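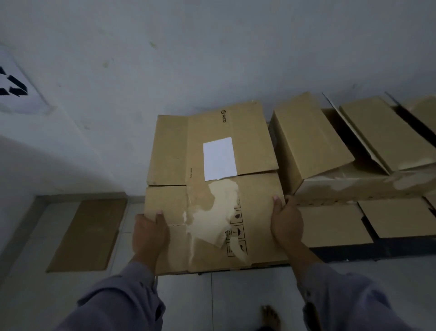 # Equipment planning FAQ

For departments putting in requests for the Clorkdale packing area. Last updated 2022-01-11.

**Who can submit a request?**
Any shift lead. Use the Grimano form and attach one supplier quote. A second quote is needed for anything with a motor.

**Is box flattening being automated this year?**
No. Flattening and stacking stay manual. We priced a Pedik flattening unit, and at 300 boxes a day it does not pay for itself inside 5 years. Torn boxes and old labels also have to be sorted by eye first, and the unit does not do that.

**What is in the budget, then?**
One Moldovan arm for moving closed cartons from the belt to the pallet. The line item covers the arm, base, guarding and install. It does not cover grippers, which go under tooling.

**Why is tooling separate?**
Grippers and suction cups wear out and get replaced. The arm is a capital purchase. Finance wants them on different lines.

**How long is the lead time?**
13 weeks from signed order. If the order goes out in March, plan on six more weeks for install and training before you count on any output.

**Should we lease?**
You can ask for a lease quote. Leases need the same approval as a purchase, and the service contract has to be listed with its yearly cost.

**How much floor space should I plan for?**
Measure the machine with its guarding, then add room for a pallet jack. Stacks of empty cardboard count as used space, so include them on your sketch.

**Can I change a request after it is in?**
Yes, until it is approved. After that, file a new one and put the old request number in the notes field.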